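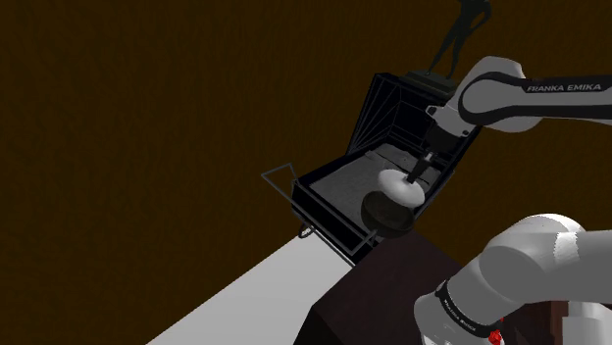 Ticket #2725
Project: Curnside workshop / lid bench
Component: sim scene, contacts
Opened by: Awuor Were
Assigned: Teemu Kinnunen
Opened: September 24, 2019
Status: closed (see end)
Related: #1497 (bowl import, wrong scale)

Summary
Lid won't stay put on bowl once the fingers touch it. Slides, sometimes jumps. Sim only, haven't tried anything on the bench and not going to until this is sorted.

Setup
Franka arm, stock description, gripper swapped for our slim one. Open box on the table block, bowl at the front edge of it, lid on bowl. Scene built in Bular, running under Flulonska. Control loop at 200 Hz. Same scene file everybody has, pulled this morning, no local edits except camera.

What should happen
Arm comes down, fingers close on lid, lifts lid, puts it down inside the box. Bowl stays where it is.

What happens
Arm comes down fine. Fingers touch the top of the lid. Then one of:
- lid shoots off toward the back wall
- lid and bowl creep together toward the front and bowl tips off the edge
- nothing for a bit, then lid sinks into bowl and the whole thing buzzes
Ran 10 in a row, not one good lift. Same start pose every time, different result. That's the part I don't like.

Tried so far
Slower approach. Same.
More friction on lid. Creep is slower, still creeps.
More friction on everything. Arm drags the bowl with it, worse.
Turned gravity off to look at it. Lid drifts UP off the bowl by itself with the arm parked. So something's pushing before we even get there.

Log, trimmed:
contact pair lid / bowl: penetration at step 0
contact pair lid / bowl: penetration at step 0
solver: max iterations reached
contact pair finger_left / lid: new
solver: max iterations reached
object lid: velocity over limit, clamped

----

Teemu Kinnunen
Penetration at step 0 is your answer, or half of it. Lid starts inside the bowl's collision shape. Solver shoves it out, fingers shove it back in, bang.

Can you turn on collision view and look at the bowl from the side. I want to know if it's hollow. If somebody reimported it after #1497 it may have gone back to convex hull, and then it's a solid lump with a flat top.

Also which lid mesh. There's two in the folder.

----

Awuor Were
Collision view on. Bowl is solid. Flat across the top, slightly above the rim we draw. So yes convex hull. The visual one looks right so I never checked.

Lid mesh is lid_b. Didn't know there was another one. What's lid_a?

----

Teemu Kinnunen
lid_a is the old one, measured off the first lid from Nic Aodha before we got the thicker ones. Don't use. I'll delete it. (Should have done it in June.)

Fix for bowl: don't bother with the full mesh as collision, it's slow and the solver hates it. Split it. Ring of small wedges for the wall plus a little puck for the bottom. There's a split tool in Bular under mesh > decompose. Turn the hull merge OFF or it glues them all back together and you've gained nothing.

Then drop the lid from a hair above and let it settle before the arm moves. Don't type in a resting height by hand. That's how it ended up inside.

----

Awuor Were
Did the decompose. Hollow now, checked in collision view. Lid settles, step 0 warnings gone.

Gravity off test: lid stays where it is. Good.

Arm test: no more jumping. Lid still won't lift though. Fingers come down on the top and just press. They never get round the sides. The bowl then rocks, round bottom, and walks to the edge.

Log is clean apart from
solver: max iterations reached
once at touchdown.

----

Teemu Kinnunen
Ok different bug then. Where's your tool frame? If it's still on the old gripper's tip you're aiming too low or too high by the difference in finger length. Fingers ours are longer.

And are they opening at all before descent? Post the gripper lines.

----

Awuor Were
gripper: open requested
gripper: width reached
arm: move to pregrasp
gripper: close requested
arm: descend
gripper: contact

Oh. Close goes out before descend. That's my script, I shuffled the steps when I was timing the approach and never put it back. Sorry.

Tool frame was also the old one, you were right on that. Moved it to the new fingertips.

----

Teemu Kinnunen
Both then. Put the close behind a wait so it can't fire until the descend reports done. Don't rely on order in the script, the calls don't block.

Check max opening against the lid too. Slim gripper doesn't open as wide as the stock one. If the lid's wider than the opening you'll never get round it and need to take it by the rim, one finger in one out. Measure, don't eyeball it.

----

Awuor Were
Measured. Lid is wider than the opening. So straight down over the middle was never going to work, whatever order the calls were in. Bit annoying.

Going for the rim. Slid the lid a touch off center in the start pose so there's an overhang, one finger under, one on top. Wrist tilted to suit. Needed a new pregrasp, old one clips the back wall with the elbow if the wrist is rolled that way.

Bowl still rocks when the finger comes up under. Round bottom on a flat surface, what did I expect.

----

Teemu Kinnunen
On the real bench that bowl is going to sit on a rubber ring, so put a ring in the scene. Plain torus made of short capsules, fixed to the box. Don't pin the bowl itself, you'll hide real problems.

Figurine on the back wall, does it have collision on? It did in an old copy and it caught the hand on the way out.

----

Awuor Were
Figurine: collison was on. Left it on, moved the exit path lower instead. It'll be there for real so might as well miss it.

Ring added. Bowl sits. Reran the full set of 10, all lifted. One put the lid down upside down in the box, let go too early I think. Opening a seperate ticket for that.

Haven't touched the solver iterations. Warning at touchdown still there once per run, doesn't seem to hurt.

Changes pushed:
- bowl collision decomposed, merge off
- lid_b settles from above at reset
- tool frame on slim fingertips
- close waits for descend
- rim pregrasp + lower exit
- ring under bowl

----

Teemu Kinnunen
Pulled, runs here too. lid_a deleted. Anyone with an old scene cached needs to clear it or the solid bowl comes back, Flulonska won't notice the mesh changed.

Closing. Leave the arm off on the bench until the ring is glued in.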